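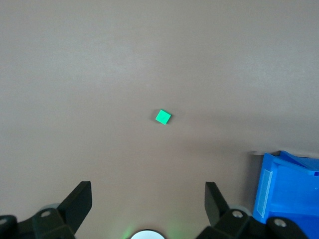 Korkthorpe Workshop — Sorting and Packing Team

The case for a plain table

Every September the team argues about work surfaces, and every September someone proposes a printed mat with grid lines, labeled zones and a border. I am against it. A matte gray tabletop with no markings is the better surface for small parts, and a bright green cube on one is found at a glance.

The case rests on contrast. A saturated color against a muted, even background needs no search. Add a grid and each line becomes an edge the eye has to reject. With one cube the cost is small. Across a tray of 50 mixed pieces it adds up, and the people doing the sorting feel it by mid-afternoon.

Finish matters as much as color. Gloss surfaces throw back the ceiling lights, and a small part can sit inside a reflection unnoticed. A matte top still takes shadows, but soft ones, and a faint shadow next to a cube helps to place it.

Barbara Szewczyk has argued for the mat on the grounds that zones keep finished and unfinished work apart. Her point is fair. Trays do the same job, though, and trays can be moved. A printed zone is fixed at whatever size seemed right when it was ordered. Loïc Bailly's objection is cost: refinishing a top takes 10 days out of use — a mat can be laid over lunch. I accept the figure. I would still refinish, one table at a time, starting with the two by the door.

Cubes can stay green. The gray parts from the Grabowska order are a separate problem, and a darker tray would fix most of it.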